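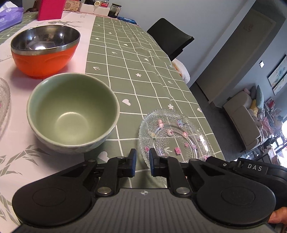 Ticket: Wrong vehicle class shown on confirmed group bookings
Status: Resolved, watching
Opened: October 26, 2026
Opened by: Constanza Lucero, Drarnuston Coach and Limo, reservations desk
Assigned to: Kimutai Kinyua, Bideck booking support

Reported problem

Hello support team. We have a problem with the booking system and I will try to explain it in good order.

A customer books our 24-seat minibus on the website for an anniversary dinner. She pays the deposit and the confirmation email says minibus, which is correct. But in the dispatch calendar the same trip is shown as a stretch limo. The limo takes eight passengers, so if the dispatcher trusts the calendar we send the wrong vehicle and most of the guests stay on the sidewalk.

We found two such bookings this morning. Both are for December. I corrected them by hand, but after I saved, one of them went back to limo again. Please treat this as urgent, December is our fullest month and the drivers get their schedules early.

What I already tried:
Logged out and logged in again.
Opened the calendar in another browser.
Asked Erick Obura in dispatch to look from his own computer. He sees the same thing as me.

Reply from Kimutai Kinyua

Thank you Constanza, this is very clear. I need to know three more things. Were the bookings made with a promo code? Did the customer change anything after paying, for example the pickup time or the number of passengers? And did you correct the vehicle in the calendar, or inside the booking itself?

Please do not correct any more bookings for the moment. Each save writes over the history and then I can not see what was there before.

Reply from Constanza Lucero

No promo code. Yes, both customers changed the pickup time from the link in their email. The first one moved it thirty minutes earlier, the second one added a stop at a hotel and this moved the time also. I corrected the vehicle in the calendar — I did not know there was a difference.

Reply from Kimutai Kinyua

There is a difference, and the screen should explain it better. The calendar only shows a copy. When the booking is synchronized again, the copy is replaced by what the booking says. This is why your correction disappeared.

I made a test booking in your account under the name Test Otemo, so please do not send a driver. With the minibus and no changes, the calendar was correct. Then I changed the pickup time from the customer link and the calendar showed the stretch limo. I repeated it with the party bus and got the limo again. So the problem comes from the time change and has no connection with your browsers.

Next question, maybe for Erick. Was any vehicle removed from the fleet list or renamed in the last weeks?

Reply from Erick Obura

Yes. We sold the old white limo and I deleted it from the list. After that I made a new entry for the black one, and I marked it as default because the form did not let me continue without a default. I did not think this could touch the buses.

Internal note, Kimutai Kinyua to Américo Coelho

When a customer edits the time, the form does not send the vehicle class back, and the Sakai calendar connector fills the empty field with the account default. Before, this account had no default, so the old value stayed. Can you confirm?

Internal note, Américo Coelho

Confirmed. The time change form leaves out the class when the customer does not open the vehicle section. I corrected the connector so that an empty class keeps the existing one. It is live for Drarnuston now, and for the other accounts after the normal review.

Steps for the customer

1. Open Bookings and choose the filter Edited by customer.
2. Open each booking in the list and compare the vehicle with the confirmation email.
3. If it is wrong, change it inside the booking and press Save and sync. Do not change it in the calendar.
4. Wait until the sync mark is green, it can take almost five minutes.
5. Print the driver sheets again for any trip you changed. The old sheets are not updated.

Reply from Constanza Lucero

I did all the steps. The filter showed one more wrong booking, a party bus for a birthday, also in December. It is corrected and it stays corrected after sync. Erick changed a pickup time on the test booking and the minibus stayed a minibus.

One small request: can the calendar show a warning when a person edits the vehicle there? Our evening dispatcher, Nassoro Mollel, works mostly in the calendar and he will surely do the same as I did.

Reply from Kimutai Kinyua

I passed the request to the product team, but I can not promise a date. Until then, you can turn off calendar editing for one user under Staff, Permissions, Calendar view only. I deleted the test booking. The ticket stays in watching status, so if you see the wrong vehicle again, answer here and it will open by itself.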